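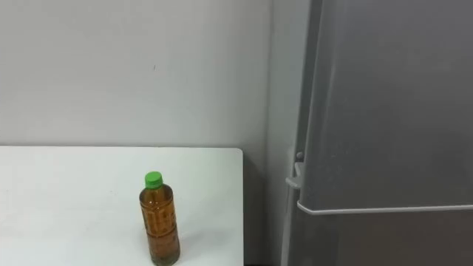

A closed bottle on a white table next to a refrigerator. Fetch-and-store tasks in home kitchens are covered by Part 2 of the Estach practice guide.

Estach publishes practice guide for household robots handling food and drink containers

Guide sets test conditions, stop rules and record keeping for mobile robots working near refrigerators

BUKPORT, January – Estach, the working group on service robot practice, has published a guide for teams that test mobile robots in home kitchens. The guide applies to robots that pick up, carry, store and retrieve closed food and drink containers. It is available now at no charge and replaces the draft circulated to members last year.

The guide has 8 sections and 16 test procedures. It covers room preparation, object selection, contact with appliance doors, operator supervision, spill response and the reporting of failed attempts. It does not cover cooking, open containers, glassware or the handling of hot liquids. These are reserved for a later part.

Estach began the work after members reported that results from different kitchens could not be compared. Test teams used different bottles, different fill levels and different definitions of a completed task. In some reports a bottle placed on its side was counted as stored. In others the same result was counted as a failure.

"The first question was what the word 'done' means," said Hala Bataineh, who edited the guide. "A container is stored when it is upright, released and inside the appliance, and the door is closed. If any one of these is missing, the attempt is recorded as incomplete. We also ask for the reason, in plain words, on the same sheet."

Test conditions

Under the guide, each container must be described in the test record by shape, material, fill level and closure type. Clear containers are to be tested separately from opaque ones. Transparent plastic and colored liquids can affect camera-based detection, and mixed results hide this effect.

The starting surface must be level and fixed or too heavy for the robot to shift. Its height is measured at the edge nearest the robot. Lighting is recorded at the start and end of each session. The distance between the starting surface and the appliance is also recorded, along with any gap in which a dropped object could become trapped.

Refrigerator doors are treated as a separate hazard. The robot must limit its pulling force on the handle, and must release the handle if the door does not move. The guide gives a method for setting the limit on each appliance and requires the check to be repeated after the appliance has been moved or leveled. A robot may not reach into the cabinet while a person has a hand on the door.

Supervision and stop rules

One trained operator must be present for every attempt, with a stop control in hand. The operator may not act as note taker during the same attempt. A second person is required whenever the robot base and arm are moving together.

Testing stops if a container leaks, if the robot touches a person, or if the camera view is lost while the gripper is closed. Testing may resume when the cause has been written down and the floor has been inspected.

Trial use

The procedures were tried by Jornby, a robot integrator, and by the Đặng test kitchen. The two sites completed 645 attempts under the draft. Comments from both sites led to changes in the stop rules and to a shorter record sheet.

"The draft asked the operator to fill in too much between attempts," said Nabil Awad, test lead at Jornby. "The published sheet is one page. Our operators complete it at the table, before the next container is set down."

Lai-ching Kao, who managed the trial at Đặng, said the door checks took the most time to introduce. "We had been using one force limit for every appliance," Kao said. "We now set it for each door and keep the value with the appliance record."

Use of the guide is voluntary. Teams that state conformity must name the part and edition used, list any procedures left out, and keep records of all attempts, including those ended by the operator.

Estach will accept comments on Part 2 through its document desk. Comments should cite the section number and include proposed wording.

Press contact: Samira Geagea, Estach
Technical contact: Divya Poojary, Estach document desk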